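**Week 6 – Do endorsements move votes?**

Start with the claim you'll hear in every campaign: a big name switches sides and the voters follow. Be suspicious of it.

The Ballar survey asked 800 likely primary voters, then went back to 500 of them after the endorsement. Support rose. But who dropped out between rounds? The report doesn't say, and the missing 300 may well have been the bored ones.

Timing is the other problem. Politicians like to back a candidate who is already climbing – so which came first? 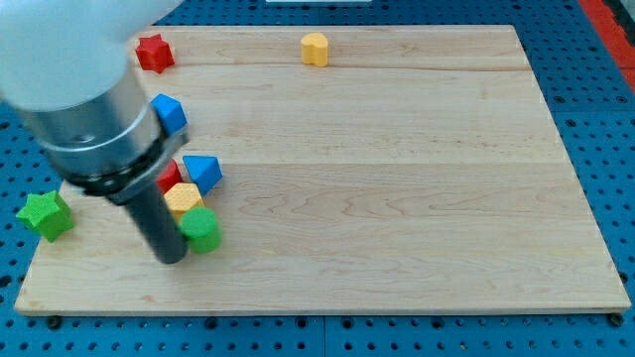 Sugiyama objects that local endorsements are different, as voters in a city council race may know nothing else about the names on the ballot. Fair, but her Grutlow data covers 21 races, and most had an incumbent running.

Read Kuroda, chapter 6, before section. Bring one endorsement you think mattered and the polling from before it.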